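Gallery: a grasp planner learns its way round a kitchen table

Posted 2025-07-27 by Zoila Villanueva

I've been promising a gallery page for the Stallix work for ages, and every time I sit down to do it I end up fixing a bug instead. So, no fixing tonight, only pictures! Well, picture. I had a folder with 138 renders in it and I chose badly for most of an hour, then my brother Arnulfo leaned over and said to put up the onion one and write something next to it. More will follow when I've sorted the folder out.

For anyone new: Stallix is the planner the two of us write in our spare time. You give it a simulated table, a pair of arms and a job such as "put that in there", and it works out where the hands should go, in which order, and how to get them there without knocking into things. Arnulfo does the arm motion and the collision side. I do hands, grasps and perception, plus the website, as you can probably tell from the website.

We started with blocks, like everybody does. Blocks are lovely. They have flat sides, they sit still, and a planner that can only think in boxes looks very clever indeed. We moved to food in January and the planner stopped looking clever at once. Food is round in one direction and flat in another, and a halved vegetable is the worst of both. My grasp sampler used to throw out candidate poses all over the surface, score them and keep the best, and for half an onion it kept handing me grasps with a fingertip on the cut face and the thumb on thin air.

The kitchen set we test on is called Prendunness (Arnulfo named it, don't ask me how to say it). It has 151 starting layouts, which sounds like a lot until you've watched the same arm make the same mistake in most of them. 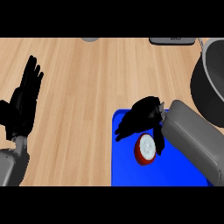 Right hand over the blue tray with the half onion between fingers and thumb. Left hand open, holding nothing.

I like this one for the gap. See the upside-down V between the fingers and the thumb? That shape is what the new sampler goes looking for. It now treats the bunched fingers as one side and the thumb as the other, and it tries to fit the object into the space before it thinks about contact points at all. It sounds obvious written down like that, and it took me weeks. The old version planned every finger separately, which was slow and also gave us some truly horrible hand shapes that I may put in a gallery of their own.

The tray matters as well. A raised border, even a shallow one, is a wall as far as the thumb is concerned, and our first collision model had the tray as a flat slab. The planner would happily drive a thumb sideways through the edge and report a clean path. Arnulfo rebuilt the model with proper sides and then found that the checks took twice as long, so now there are 2 versions: a rough one for the early search and a careful one for the last few centimetres. I was sceptical about that and I've come round to it.

Then there's the forearm. Look how much of the tray it covers! If your perception code only gets this view, the far side of the tray is mostly guesswork, with one short bit of edge peeping out between the hand and the arm. We used to recompute the tray's outline from whatever was visible at each step, and it would shrink as the arm came across, so the planner thought it had less and less room. These days it remembers the outline from before the arm moved in and only changes it if the visible bits disagree. Same for the dark pot on the right, where all you get is part of the rim and wall.

As for the left arm, we plan for both hands together even when only one has a job. The idle one gets a cheap "stay out of the way" cost, and I still fiddle with the weight on it more than I should. Too low and it wanders in to see what its friend is doing. Too high and it sulks at its limits and takes forever to be useful again.

Next on my list is the viewer. We use a little tool called Kevo to step through plans, and it can't yet show rejected grasps beside the chosen one, so I do that by printing numbers and squinting. Arnulfo wants to work on Valderrama, his rewrite of the path smoother, and we've agreed to do the viewer first (I have this in writing).

If you're trying something similar with round or half-round objects, do drop me a note through the contact page. I'd love to know how you score a grasp on a cut face, as my own scoring still has a fudge factor in it that I can't defend.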